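2026-01-17

Route notes, Dromport valley walk (draft 2 of the guide pages)

Back at the Starkel pages today, after leaving them alone far too long. Main job was sorting out the history of the name, which I'd made a right mess of in July. The old parish map has the town as Dromport, one word, but the toll book splits it in two and puts the "port" on its own line, so I've gone with the map and put the other spelling in brackets. If anyone has a better idea, scribble it in the margin!

The walk itself is 19 km if you start at Breston station and go down by the river, and I still think that's the right way round. You get the cliffs with the light on them in the afternoon and the climb comes while your legs are fresh. I had it down as a half-day outing in draft 1 (what was I thinking?) and it's a full day with lunch, more if you stop at the chapels. There are 193 steps up to the upper chapel. I put that in bold because people with bad knees will want to know before they get there.

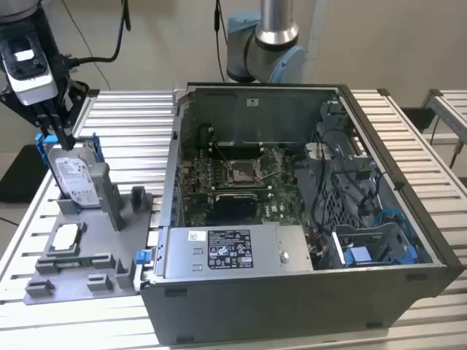
Then the bus. The 42 goes back to Breston from the lower car park, but the last one in winter is much earlier than in summer and I haven't got the new times yet. Left a gap in the text. Please don't fill it from the old leaflet, it's wrong.

Food: Duangkaew, by the bridge, is still my pick for supper. Small place, lovely soup, shut between lunch and evening. I cut the paragraph on the two cafés in the square because it was mostly me moaning about the coffee.

Things I'm not happy with yet: the bit on the rock houses says "ancient" three times and gives no century. The lower ones were lived in well within living memory, so that needs pulling apart into old and not so old. Also the chapel key. You used to leave a deposit of 50 at the museum desk, and I don't know if that still holds. Must ring them.

Next: redo the sketch map with the ford marked, and check the spring above the second bend is still drinkable.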